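Research > Textiles > Household Care > Article
14 shares 2 comments

3.2 Wrinkling at the point of hold

The second part of the study dealt with what happens to a large piece of cloth between the basket and the folding table. Earlier work on household laundry has mostly looked at the finished fold. We were more interested in the creases that form while the cloth is still held up, as these decide how much smoothing is needed later.

Items were drawn from the Girkurach household set, which holds 200 pieces of used linen and clothing. Each piece was washed once and dried flat before handling. Fabric weight and fiber content were taken from the sewn-in label where one was present. Pieces without a label were sorted by hand into woven and knit - a simple split, but enough for the comparison made here.

A hold near the middle of a piece gives a different pattern from a hold at a corner. The cloth gathers into a thick fold at the grip, and ridges spread outward from it (Figure 2). With light-colored fabric, side lighting makes the ridges easy to follow by eye, though the brightest areas lose their surface detail and had to be left out of the crease scoring.

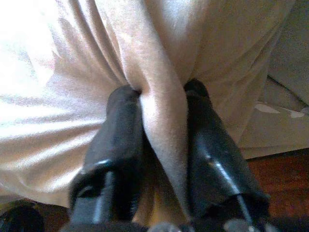

Figure 2. Cream-colored fabric pinched between two black fingers, with creases radiating from the hold.

Crease scoring followed the Tudine scale, in which each ridge is rated by length and by the depth of the shadow beside it. Two raters worked separately and met only to settle differences. In all, 2409 ridges were scored. Most disagreements concerned shallow ridges far from the hold, where one long crease could also be read as a pair of short ones.

Knit pieces formed wider, softer ridges than woven pieces of similar weight. They also smoothed out more readily under the flat of the hand. Woven sheets kept a sharp mark at the hold itself, and this mark was still present after folding in many of the heavier pieces. We did not iron any item between trials.

Towels were the least consistent group. Their pile hides small creases, and scores varied with the direction in which the pile had been brushed. They are reported separately in Section 3.4.

2 comments Share this article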